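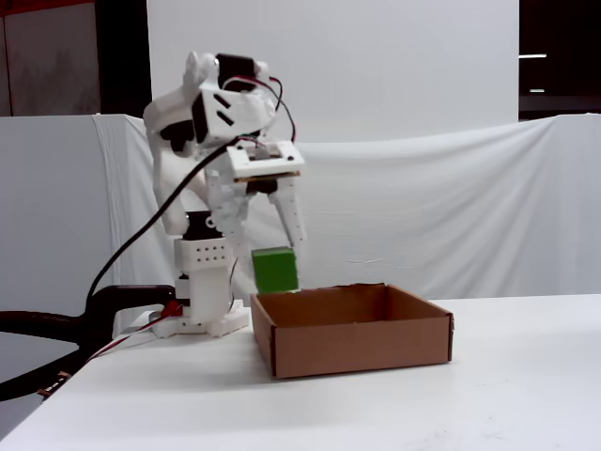
Returns and Repacking, Drostero

So it's been nearly six months of having robots on our floor and I keep promising to write it up, and then I get home and the sofa wins. It's March, it's chucking it down, and I've got tea and half a packet of ginger nuts, so let's go.

If you've not read this blog before, I work in returns. People send things back and we open them, check them, and box them up again for the shelves. Before the arms came in I was doing 410 pieces on a decent shift, and by pieces I mean picking a thing up and putting it in a box, then doing it again, until my right thumb clicked like a biro. I'd been doing that for years and I was quick, and I was quite proud of being quick (sad, I know).

Our little white arm started out on green cubes. Green cube, cardboard box, green cube, cardboard box. I can't tell you how long I've spent with that cube this winter. The first couple of weeks I wanted to grab it and do it myself, like when your mum's trying to find the right button on the remote. Rhona Baird, our team lead, made me sit on my hands. She's got more patience than me by a mile.

The big ones down the far end came from Vindholm and they're a different animal, all fenced off, and they do the heavy totes. I don't have much to do with those. Ours are bench ones with two fingers, and you get to know their moods. They like a thing with flat sides. They hate anything in a floppy bag, and don't get me started on tights.

What's changed for us, then? Well, I'm on 188 pieces by hand now, and those are all the awkward ones, so it's slower and you have to think more. The rest of the time I'm watching two benches and sorting out whatever they've got stuck on. My thumb is loads better. My head's more tired though! I didn't expect that. Packing by hand I could be miles away, planning tea, having whole arguments with my sister in my mind. Now I've got to keep looking, and by the last hour my eyes feel like they've been sanded.

And it's quieter between people. There used to be 6 of us along one bench and you'd hear everybody's business from start to finish. We've kept our jobs, I want to say that because my auntie rings me about it every time there's something on the news, but two have moved over to goods in and one went to Ferkeo for better money, and when she left they didn't fill her spot. I noticed that. We all did. Lorcan Mac Giolla asked about it straight out at the team meeting and got a bit of a woolly answer, and he's asked again since, good lad.

The pay thing is still rumbling on too. We've all learnt to set the benches up and reset them, clear a jam, teach them a new box, and that's a skill in anybody's book, but we're on the same grade as before. Rhona's on our side and has put it in writing. I'll let you know when there's news.

Would I go back? Not to the thumb, no. I'd have the long bench back tomorrow if I could, and the radio, which got moved to the other side and now I only get the bass.

Oh, and for those who asked about the cat, Magyar is fine, stitches out, back to bullying next door's spaniel. Next post will be the allotment if it ever stops raining.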